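Stitik opens its Idden parts-sorting bench to visitors this April

I'm Lotte Bosman, I look after the Idden bench at Stitik, and I'm so happy to say we're opening it up to visitors every Saturday in April!

If you've ever had a drawer full of mixed-up electronics (I have 3, at home alone), you'll feel right at ease. We put small parts in a lined steel tray - circuit boards, solenoids, bits of wiring - and sort them into yellow bins, so each kind gets its own spot. It's oddly soothing to watch.

We've sorted around 400 parts so far, and our friends at Indora are sending us more. Doors open at 2 and entry is free. Bring your own odds and ends if you like, but no batteries please - I mean it!

Press visits: ask for Lotte at the Stitik front desk.
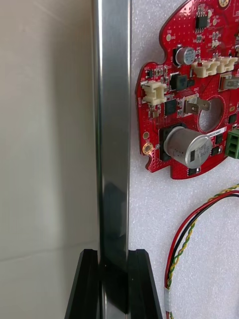
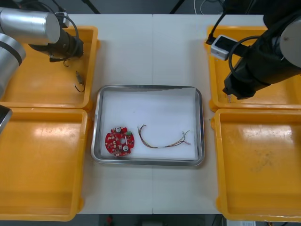
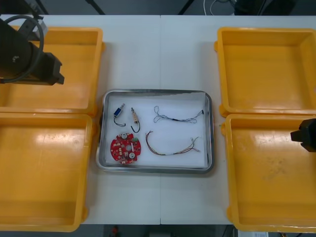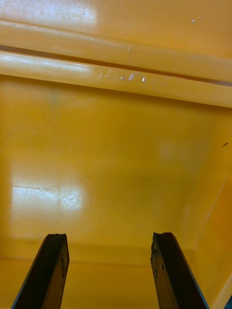

At the Idden bench. Second and third pictures: the steel tray with its red circuit board, and the four bins.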